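3.2 Storage conditions and stock rotation

Small appliance dealers in the study area hold most of their stock on the same premises as the sales floor. Of the 22 shops surveyed, only those in Climwood had a separate building for storage. The remaining shops used back rooms, stairwells, and in several cases the space behind the counter. Floor area was therefore the main limit on order size, ahead of credit terms and delivery schedules.

Cartons were stacked by size in most shops, with the largest units at the bottom. This arrangement saves space but works against rotation by date of arrival. When a new delivery is placed in front of older stock, the older cartons are reached last, and some remain in storage well past the period assumed by the supplier. In Gremska, 4 of the shops kept a written record of arrival dates. The others relied on memory or on the delivery label, where the label was still readable.
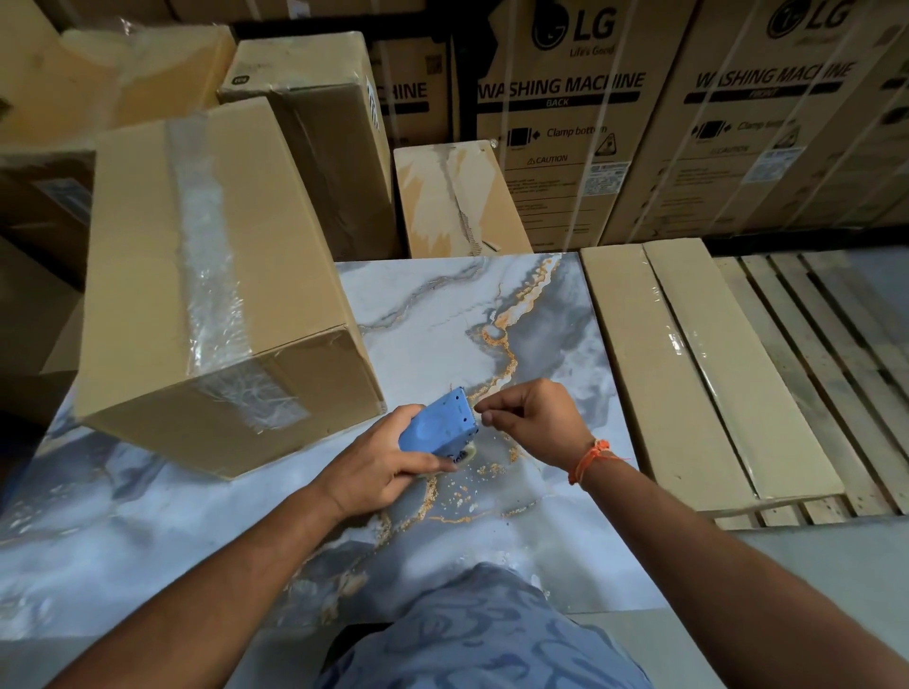 A second factor is the use of storage space for other tasks. Unpacking, checking of returned items, and minor repairs were carried out among the stored cartons in most of the shops. These tasks reduce the usable area during opening hours, and they also lead to cartons being moved more often than sales alone would require. Each extra move raises the chance of crushed corners and torn flaps — damage that lowers the resale price even when the contents are sound.

Shops supplied through the Saengthong depot received smaller and more frequent deliveries than those supplied from Destero. The difference was largest in September, when orders for heaters begin. Under the Saengthong schedule, mean time in storage was shorter and mixed stacks were less common. The comparison should be read with care, as the two groups also differ in floor area and in the range of goods carried.

Figure 3 plots time in storage against floor area for all shops in the sample. Cartons opened for display were excluded, as were units held for customers who had already paid. Section 3.3 applies the same exclusions to the cost estimates.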